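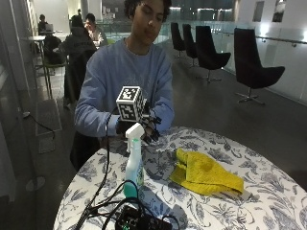
Category: Home & Household / Conversations

One bottle, one cloth, one table

The owner of Ehlers, a small cleaning service which looks after shared lounges and study rooms, does not like long shopping lists. When we met for this interview, she put her own list on the table. It had four lines.

"A spray bottle, a yellow cloth, a sponge, and a second cloth for when the first is full," she said. "With this I can clean a table where people eat, write and spill things from morning to evening."

Her company started in April with one lounge and now takes care of 198 tables. Many of them have tablecloths, and I asked if this makes the work easier or more difficult.

"Both," she answered. "A patterned cloth with flowers and leaves is very kind to you. It hides the small marks. But it also hides the crumbs, so you must use your hand before you use your eyes. I tell new people: go over the fabric with the flat hand first, then you will know where to work."

She does not spray directly on the fabric. The liquid goes on the microfiber cloth, two short pulls of the trigger, and then she presses on the stain from the outside to the middle. Rubbing, she says, only makes the stain bigger. For round tables she begins at the chair side, where the sleeves touch, and walks one time around.

I wanted to know what she puts in the bottle. For years she bought a ready product from Fesemis. Now she uses a concentrate from Buvura and mixes it with cold water.

"People make it too strong. They think more color is more clean. Then the table becomes sticky and the dust loves it. I prefer a pale mix, and I write the date on the label."

The microfiber cloth gets the most of her attention. She washes it at low temperature and never with softener, which closes the fibers. A good one can be washed up to 303 times, according to her own notebook. She folds it in four when she begins, so there is always a fresh side, but she laughed about what happens later. "After ten minutes it is a ball. Mine also."

And the sponge? It is for the hard surfaces only, for the chair backs and the legs. On a tablecloth it leaves too much water, and the water goes through to the wood.

We spoke also about coats and bags, which guests like to leave on the chairs. Her rule is simple: she does not move them. She cleans the free part and comes back in the next round – "it is still somebody's place."

At the end I asked which job she likes least. She was thinking for a moment. "Under the table," she said. "Chewing gum. For this I have a different bottle."

Related articles
- Dultomico drying racks: our readers write
- How to wash a printed tablecloth
- Coffee on cotton, the first five minutes
- Which sponge for which surface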